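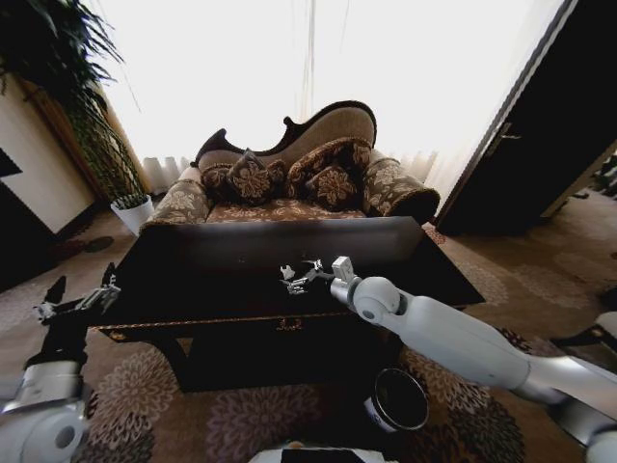
Settee with the floral cushions, dark coffee table in front.

Filed under: Workshop Notebook / Writing Life
Reading time: 3 min
Print this page | E-mail this page

May, 6:40 a.m.

Up early and straight to the notebook, which is a very good sign! Yesterday I finished the first full pass of the harbor chapter and it came to 3,743 words, and the odd thing is I want to keep nearly all of them. The plan for the group said 2,000. I'm going to bring the long version anyway and let them at it.

What changed was the order I did things in. I've always drafted from the top, first line first, and then fussed with that first line for a week. This time I tried what Marisol Obi showed us in the spring workshop: write the scene you're most curious about, then the one you'd be sorry to leave out, and only then go looking for how to get from one to the other. I started with Vulto on the ferry counting his change and wrote until my hand hurt. The rest of the chapter grew out of both ends of that. I didn't even know he had a sister until page six and now she's the best thing in it.

Notes for myself, before I forget:

The pencil draft goes faster than the typed one. I tested it (sort of) over 13 sessions, switching back and forth, and the pencil days are messier and much more alive. The typed days have better commas.

Stop in the middle of a sentence. I know, everyone says this, and I never believed it. But I left off at "and when Mistora saw the lamps" and the next morning I knew exactly what she saw. Wrote a page before coffee.

Don't reread before noon. If I reread at seven I'm an editor by eight and the day's gone.

Names still need work. Mistora is the town's founder AND the name of the boat at the moment, and Dolores Pruitt got quite lost in the reading. She thought the captain was steering a dead woman. I sort of love that, but it has to be fixed — probably the boat becomes the Okafor, after the family who built it in chapter two.

Alaric Ruiz-Ortega asked for my page on dialogue, so copying it here for him. I take one conversation and write it out with nothing but what the people say, no "he said," no looking out of windows, no stirring of tea. Then I read it aloud and put a tick wherever I lose track of who's talking. Only the ticks get a tag. In the harbor chapter I had 6 ticks across four pages, which made me very happy, because the old draft had a tag on every line and two adverbs on most of them.

Gus Ridgeway thinks the weather opening should go. I argued for it at the time, quite loudly, and then I came home and read it without the weather and he's right, the chapter starts with the bell now and it's so much quicker. Must tell him. The fog can turn up later when Vulto needs to miss the dock.

Brayan Betancur is lending me his book of old tide tables, which I'm far too excited about. I want to know if you could get into a harbor that size at low water with a full load. If you couldn't, chapter five has a hole in it, and I may have to move the wedding.

To do: rename boat. Cut weather. Type up the sister's letter from the back of the green notebook. Find out what a ferry ticket would have been printed on. Start the next scene with the lamps still lit.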